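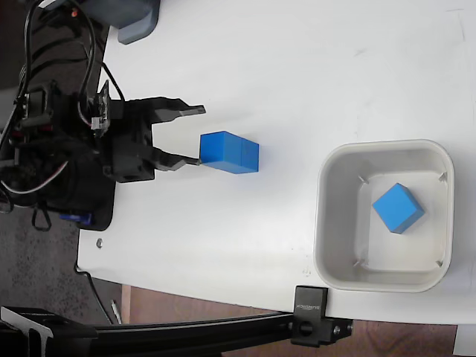

The Chore Gap

Machines can weld a car body in the dark. Emptying a dishwasher is another matter.

April 16, 2025

Ask the people who buy robots for a living what they want and the answer is rarely exciting. They want something that will take parts out of one box and put them in another. They want it to work through the night, and they want it to carry on when somebody nudges the box.

That last request is where the trouble starts. Factories have had robot arms for decades, and the arms are very good at going to the same spot over and over. The spot has to stay where it is. Most chores, at home or on a shop floor, do not offer that. Socks land where they land. Bolts arrive in a heap.

Zundport, a contract packing firm that fills boxes for kitchenware brands, has spent two years trying to hand off its dullest station. Workers there pick small plastic parts off a table and drop them into a tray, which then goes down the line. The company began with blocks. Blocks are what nearly everybody begins with, and a blue block on a white table is about as easy as the job gets. The color stands out, the sides are flat, and a gripper with two parallel fingers can close on it from either side.

Even so, blocks cause problems. Two cubes sitting flush against each other look a lot like one long block, to a camera and often to a person. If the arm treats them as one piece, it may try to close across the long side and find its fingers won't open that far. If it treats them as two, it needs somewhere to put a finger, and there is no gap between them. A person at the table would slide one away with a fingertip and never think about it. An arm has to be shown that, or has to learn it, and then has to learn when to stop pushing.

Zundport kept a log of its first 1000 tries with the arm. It failed on 291 of them. Plenty of those were plain misses, where the fingers closed on air or bumped the part out of reach. Others were counted as failures by the packing staff and as successes by the engineers. The part was in the tray, but it had landed on its side and had to be turned by hand.

The company thinks of this as a cost question. A part that needs fixing takes a worker longer than a part that was never touched, and the worker has to stand there watching for it. Zundport has left the arm on one table and put its people back on the others. It plans to look again in July.

Feratton, which makes low-cost arms for schools and small workshops, takes a more cheerful view. Its machines are mostly plastic, driven by hobby-size servo motors, and the cables hang where they can be reached. The company says the hardware stopped being the main obstacle some time ago. An arm that sells for less than a good washing machine can now pick up a cup, wipe part of a counter or fold a small towel, provided somebody has guided it through the same task enough times.

How many times is enough depends on the chore. It also depends on the room. Feratton has found that an arm trained on one table can get noticeably worse on another that is a little lower or a little shinier. Sunlight through a window will do it too. So will a tray turned a few degrees from where it was during training.

Homes are all like that. Hjaltested, a housing cooperative, tried a laundry-sorting arm in a shared basement and gave up after 7 weeks. The arm could separate white towels from dark ones most of the time. It could not deal with a sheet that had a pillowcase stuck inside it, and every load seemed to have one. Residents also disliked waiting. Sorting a basket took the arm most of an hour, and a person could do it while talking on the phone.

There are chores where slow is fine. Kilitz, a maker of door hardware, runs an arm overnight putting brass knobs into trays for polishing. The knobs are all the same and the trays sit in a fixed holder. If one is dropped, it stays on the mat until morning. The shop manager's office describes the results as dull, and the company has ordered a second arm.

For a buyer, the useful questions have less to do with the robot than with the job. Does the item have a shape that two fingers can hold? Can the container be bolted down? What happens if a piece is left behind, and who picks it up? A shop with good answers can probably automate a station this year. A household with a toddler and a dog probably can't, and should go on loading its own dishwasher for the time being.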